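**Ticket 356: booking page signs me out every time I hit Save**

Hi all, Wanda Calloway here, from the Bemley front desk. I'm keeping this as a running log because the last time I phoned in I forgot half of what I'd tried (sorry about that!).

So: I log in to Gorkulel, open a booking, change something small like a phone number, hit Save, and I'm back at the login screen. The change is gone. My password works fine when I log in again, and then the same thing happens on the next Save. Reading bookings is no trouble at all, I can click around for ages.

Tried so far: cleared the browser cache, restarted the computer, used the other browser. Same on all of them. I also unplugged the desk hub and plugged it back in, which fixed the label printer last spring, so it was worth a go.

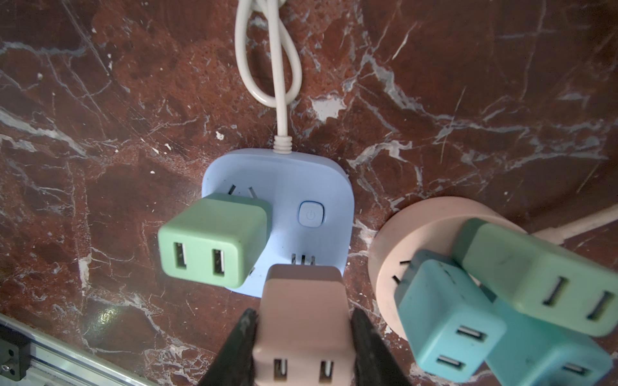
Then I borrowed the laptop from the Figueroa office and logged in as me. Same thing, kicked out on Save. But when the Figueroa folks log in as themselves on that same laptop, it saves just fine! So I'm guessing it's my account and has nothing to do with the computer.

**Update, 2 p.m.**

Sisbridge support wrote back and asked me to check my profile page. They wanted the time zone, the role, and whether "single session" was ticked. Time zone is right. Role says Desk Editor, same as before. Single session IS ticked, and I don't remember ever ticking it. I unticked it, saved (and got kicked out, of course), went back in, and it was ticked again. Grr.

They also asked if I'm logged in anywhere else. I said no, and then I remembered the old tablet in the drawer that we used for walk-ins. It's got a dead battery, so I went hunting for something to charge it with.

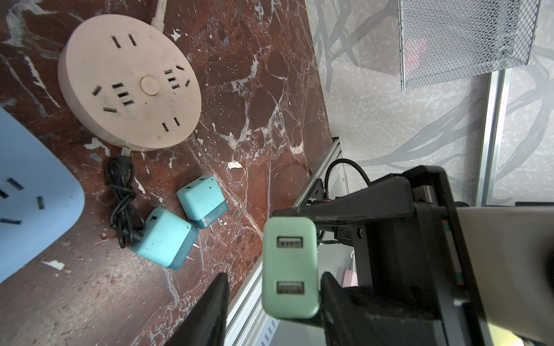 Tablet came up after a while and there I was, still logged in, with a booking open from September. Logged out of it properly and shut it down. On my desk computer I got 2 saves through in a row, then the third one threw me out again. Better than none, I guess?

**Update, 5 p.m.**

Sisbridge ended all my sessions from their side and had me set a new password. I've edited a handful of bookings since then and they've all stuck. The single session box is still ticked and I still can't untick it, so please leave this open until somebody has looked at that. I'm attaching the last picture too. 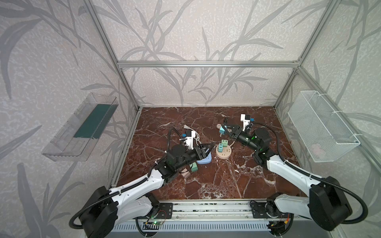
*Attachment 3: the two arms and the marble-patterned surface*

Could whoever picks this up also tell me if the tablet can go back out for walk-ins, or should it have its own login?

Thanks, Wanda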